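How a City Decides Who Can Drive You Around

When you ride in a taxi, you get into a car with a driver your family may not know. That is why most cities have rules about taxis. A company that wants to give rides must ask the city for a license, a paper that says it is allowed to work there.
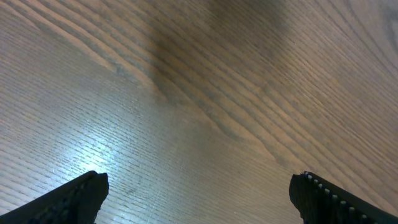 What does the city check before it gives a license?

It checks that the cars are safe, that the drivers have good records, and that the company has insurance to pay for damage if there is a crash.

In the town of Grarkia, a ride app called Nurkico has almost 1,000 drivers. Its license lasts two years -- then it has to ask again.
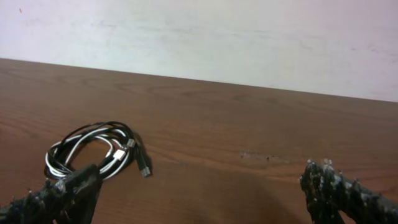

A white wall and a wooden tabletop.

If a company breaks the rules, the city can make it pay a fine. For something serious, the city can take the license away. The company can then ask a judge to look at the choice again. This is called an appeal. In many places the cars may keep running until the judge decides. 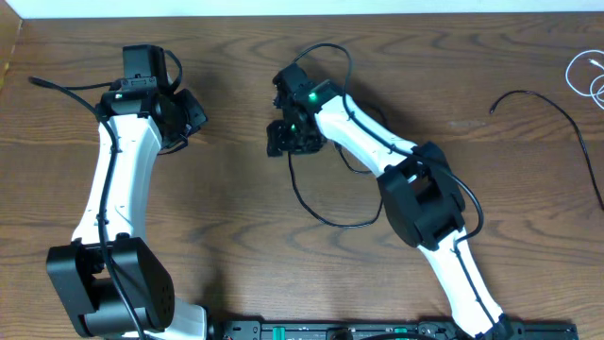 Amra Shehu

Drivers need their own licenses too. In Grarkia a driver must be at least 21 and pass a test on the town's streets. The license card has to be where riders can see it.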